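Pressure in the line: a conversation with Eldana Woldegiorgis

The office of Sterklow is on the second floor above a bakery, and in the morning the whole staircase smells of bread. Eldana Woldegiorgis, who leads the planning of compressor stations there, offers tea before I have taken off my coat. On her wall hangs a long paper map of the Skeledberg gas line, with pencil notes in at least two different handwritings.

I wanted to talk with her about the old compressors, because the debate on their replacement has returned this year. The line is 145 kilometers long and has five stations. Four of them still run on gas turbines that burn a small part of the gas they move.

"People imagine that gas goes through the pipe by itself," she says. "It does not. It loses pressure with every kilometer, and somebody must push it again. This pushing costs energy, and for many years we paid for it with our own product and did not look at the number very carefully."

The first station to change was Hassanpour, the smallest of the five. It received an electric drive in August, after a delay over the grid connection. Woldegiorgis does not hide that the delay was painful.

"We had the motor in the building and no cable to feed it," she says. "The machine was ready, the people were trained, and we waited for a transformer. I learned a lot about transformers in those months. More than I wanted."

Her colleague Mei Quintanilla joined us for the second part of the talk. She is responsible for maintenance on the line, and she speaks more quickly and with more doubt. An electric drive needs fewer repairs, she agrees, but it makes the station dependent on the power network of the valley, and this network has its own bad days.

"With a turbine, if the village is dark, I still have compression," Quintanilla says. "With the motor I have a very quiet, very clean building where nothing moves. So we kept one turbine at Hassanpour as reserve. Eldana wanted to sell it. We argued for a long time."

"I still want to sell it," says Woldegiorgis.

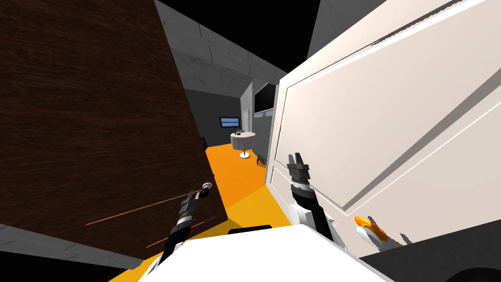
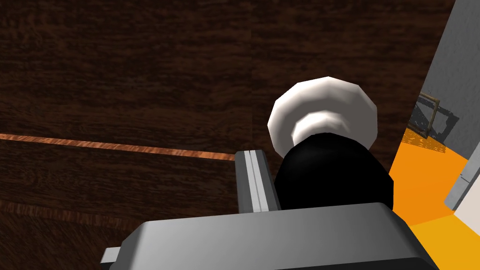 Leaks, and who should look for them

The other subject on the table was methane. The line has 1147 valves on its inspection list, large and small, and until recently each of them was visited once a year by a technician with a handheld detector. Now the stations also have fixed sensors, connected to a monitoring program called Lodex.

I asked if the program finds more leaks than the technicians did. Quintanilla thought for a moment before she answered.

"It finds them earlier," she said. "Also it finds things that are not leaks. A truck stands with the engine running, and I get a message. A farmer spreads manure on the next field, and I get a message. In the first weeks I did not sleep well."

The alarm limits were changed several times. The yearly visits continue as before, and both women say they should stay. A technician notices rust, a loose fence, a smell of oil. The sensor knows only the gas.

What they do not agree about is the order of the next works. Woldegiorgis would like to convert the two northern stations together, to pay for one grid connection only. Quintanilla prefers one station at a time, with a full winter of operation between them. The decision depends also on the regional tariff, which is under review, and on how much gas the customers will take. Almost 20 percent of the volume goes to a single glass factory, and the factory is studying electric furnaces of its own.

"If they leave us, we need less compression, and then maybe we build too much," Woldegiorgis says. "If they stay and we did not build, we burn gas in old turbines for ten more winters. I make the calculation again every month and I get a different feeling each time."

Before I left, I asked about the pencil notes on the map. Most of them are repair dates, written by engineers who are retired now. Quintanilla has copied them into the maintenance database, but the map stays on the wall, and she still adds to it in pencil when she comes back from the line.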